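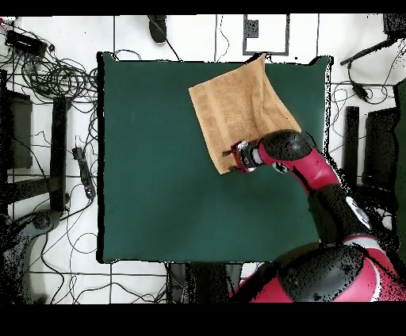

제목: Re: Re: 수건 두께 문제, 그리고 공동 세탁 규정 초안

목록 여러분께,

크레시미르 씨가 어젯밤 올린 글에 답을 답니다. 제가 답하지 않으면 또 한 달 동안 아무 말이 없다가 9월 모임에서 다들 처음 듣는 얘기라고 하실 것 같아서요. 길어졌으니 바쁘신 분은 맨 아래 날짜만 보셔도 됩니다. 어차피 그러실 줄 압니다.

Krešimir Mladenović 님이 3월 8일에 쓰신 글:
> 버엄(Burham) 숙소의 수건을 전부 얇은 것으로 바꾸자는 제안입니다.
> 두꺼운 테리 수건은 마르는 데 너무 오래 걸립니다. 지난겨울에
> 2층 건조대에 걸어 둔 것은 이튿날 저녁까지도 눅눅했습니다.
> 손님이 그걸로 얼굴을 닦고 아무 말 없이 저를 쳐다보셨는데,
> 그 표정은 후기에 적힌 어떤 말보다 길었습니다.
>
> 와플 조직으로 가면 세탁기 한 번에 더 많이 들어가고, 접어서
> 쌓을 때 선반도 덜 차지합니다. 지디츠(Ziditz) 쪽 숙소는 이미
> 바꿨고 불만이 없다고 합니다.
>
> 그리고 섬유유연제는 제발 그만 넣읍시다. 누가 넣는지는 묻지
> 않겠습니다. 냄새로 다 압니다.

유연제부터 말씀드리면, 접니다. 냄새로 아신다니 자수하는 편이 빠르겠네요. 다만 변명을 조금 하자면 버엄의 물은 석회가 심해서, 아무것도 안 넣고 몇 번 돌리면 수건이 혼자 서 있을 수 있을 정도가 됩니다. 유연제가 고리 실을 코팅해서 물을 못 먹게 만든다는 건 저도 압니다. 손님 몸에서 물기를 이쪽저쪽으로 옮겨 주기만 하는 수건을 저도 써 봤습니다. 그래서 올해 초부터는 헹굼 칸에 백식초를 넣고 있는데, 크레시미르 씨가 맡으신 게 유연제인지 식초인지는 이 자리에서 따지지 않겠습니다.

이제 두께 얘기입니다. 지디츠에서 불만이 없다는 건 맞습니다. 거기는 여름에만 문을 열고, 손님 대부분이 호수에서 올라와 볕에 몸을 말린 다음에야 수건을 찾습니다. 그런 분들께는 행주를 드려도 별 다섯 개가 나올 겁니다. 우리는 겨울에도 열고, 욕실 난방은 의욕이 있는 날과 없는 날이 있습니다. 샤워를 마치고 와플 수건 한 장을 두른 채 복도를 건너 보신 분이 이 목록에 계시면 손을 들어 주세요. 저는 해 봤습니다. 숙소 운영자로서 겸손해지는 경험이었습니다.

눅눅함은 널어 두는 방식 탓이 더 크다고 봅니다. 2층 건조대를 한번 보십시오. 수건을 반으로 접고, 그걸 또 반으로 접어서, 벽에 바짝 붙여 걸어 둡니다. 네 겹으로 겹친 테리 천이 하룻밤 사이에 마르기를 바라는 건 낙관주의라고 불러 드리기도 어렵습니다. 한 겹으로 펴서 걸고, 걸기 전에 두어 번 세게 털어 고리를 세우고, 창문을 손가락 두 마디만 열어 두면 같은 수건이 아침에는 마릅니다. 지난 두 주 동안 제가 그렇게 했습니다. 창문은 매번 누가 도로 닫아 놓으셨더군요. 창문 닫으시는 분도 냄새로 알 수 있으면 좋겠습니다.

비용도 적어 둡니다. 카초로프스키(Kaczorowski) 상회에서 받은 견적은 중간 두께 목욕수건이 87장 묶음으로만 나옵니다. 왜 하필 87장이냐고 물었더니 원래 그렇다고 합니다. 우리에게 당장 필요한 건 33장입니다. 나머지를 어턴(Urton) 숙소와 나누면 될 텐데, 어턴은 지난번 베갯잇 공동 구매 때 값을 네 달 뒤에 치른 곳이라 이번에는 선불로 부탁드리고 싶습니다. 어턴 분들도 이 목록을 읽으시는 걸 알고 쓰는 말입니다. 안녕하세요.

그래서 제 수정안은 이렇습니다.

욕실용은 테리로 두되 지금보다 한 단계 얇은 중간 두께로 갑니다. 손 닦는 수건과 주방용은 크레시미르 씨 말씀대로 와플로 바꿉니다. 색은 밝은 갈색이나 회색으로 합니다. 흰색은 화장 자국 때문에 매번 삶아야 하고, 삶는 건 결국 제가 합니다. 새 수건은 처음 쓰기 전에 두 번 빱니다. 한 번만 빨아 내놓았다가 손님 수염에 보풀이 내려앉은 일을 다들 기억하실 겁니다. 낡은 것은 버리지 말고 모서리를 잘라 표시한 뒤 걸레 통에 넣어 주세요. 표시가 없으면 누군가 꼭 개어서 손님방에 도로 올려놓습니다.

건조기를 한 대 사자는 얘기도 작년에 나왔는데, 전기 계량기를 보고 와서도 같은 생각이신지 여쭙고 싶습니다. 저는 보고 왔고, 생각이 바뀌었습니다.

의견은 이번 달 20일까지 이 목록으로 보내 주세요. 저한테만 따로 보내시면 다른 분들은 못 보시고, 저는 그걸 옮겨 적다가 틀립니다. 답이 없으면 찬성으로 알고 주문을 넣겠습니다.

아즈라 (Azra Spahić)

추신. 1층 세탁기 고무 패킹에서 양말 한 짝이 나왔습니다. 남색이고 발뒤꿈치가 해졌습니다. 현관 고리에 걸어 두었으니 가져가세요.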